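Shop news, August 25, 2020

Quick one this month, we're flat out with the stocktake and Costel is on leave.

First up, lube. We're changing what we carry. The Broverska water-based is staying (relax) but the silicone one in the tall bottle is going once the last carton sells through. Too many people were buying it to use with silicone toys and then ringing us about a tacky surface. Silicone lube and silicone toys — please don't, unless the maker says it's fine. Water-based with toys, every time. Condoms are happy with either. Oil is the one that wrecks latex, and yes that includes coconut oil, and yes we still get asked.

Replacing it is a thicker water-based gel from Grivivlow. No glycerin, no scent, no flavour. Comes in a 2 pack of small tubes or the 600 mL pump. The pump is the better buy if you go through it, but check the date on the base, it's good for a year after opening and no longer.
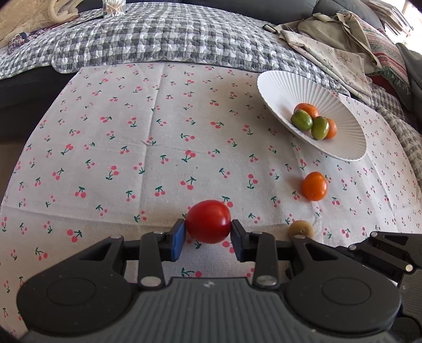
Tihomir Jurić wrote in after the last issue to say the no-glycerin stuff dries out faster than the old one and you end up using twice as much. Fair point. A few drops of water brings it back, no need to keep adding more gel. He also wanted to know if we'd do a sample sachet before he commits to a pump. We will, ask at the counter or put a note on your order. One per customer while they last.

Cleaning, seeing as it comes up every week. Warm water, mild unscented soap, rinse, air dry on a clean towel. Take the batteries out if it has them. Dont boil anything with a motor in it. Store silicone pieces in seperate bags, cotton is good, and keep them out of the sun.

Returns: same as always. Faulty goods, bring them back with the reciept and we'll sort it. Opened and not your colour, sorry, no. Hygiene rules, we can't resell it and neither can anyone else.

Orders over $31 post free, plain box, and the sender line just says Ristić. Bank statement says the same. Parcels out west are slow at the moment so allow a few extra days before you email.

Next issue in October. Should have the new storage pouches by then, if the supplier ever rings me back.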